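Grundow Junior Football, Size Nine

I've been coaching flag and junior tackle in Undton long enough to be fussy about footballs, and the Grundow is the one I keep reordering. It's a composite cover with a proper pebble to it, so smaller hands can get a decent grip even in November drizzle (we get plenty!). My quarterback, Florante Cabrera, picked his out in Grade 6 and still won't throw anything else.

It comes deflated, so you'll need a pump. I take mine to 12 psi and check it Monday before practice. The laces are stitched on, and the white stripes do scuff, but that's never bothered me.
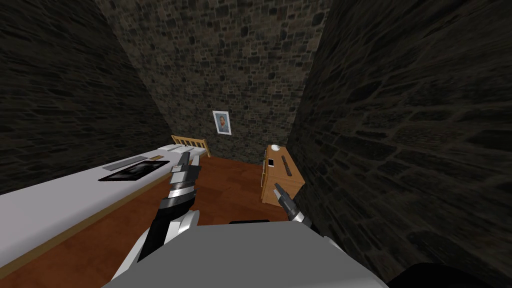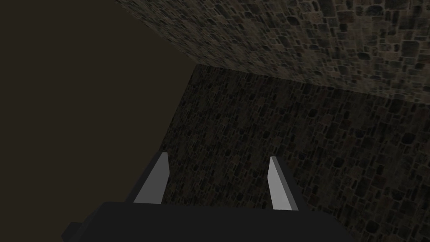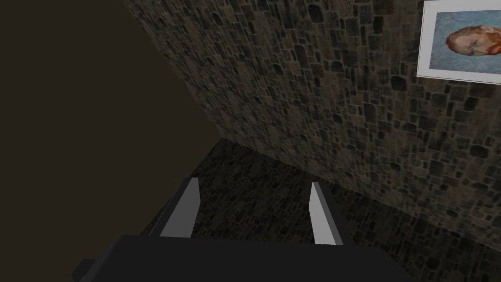 Stonework in all three views.

Balls are $47 each, or $875 for the club bag of 20, and I'll throw in a Casetti pump with the bag. Shipping's free over $100. Colours are tan or brown; if you want your team name stamped on, email Glória Gouveia before you order and she'll send you a proof.

Returns are fine within 50 days as long as the ball hasn't been inflated. Stamped ones are yours to keep, sorry!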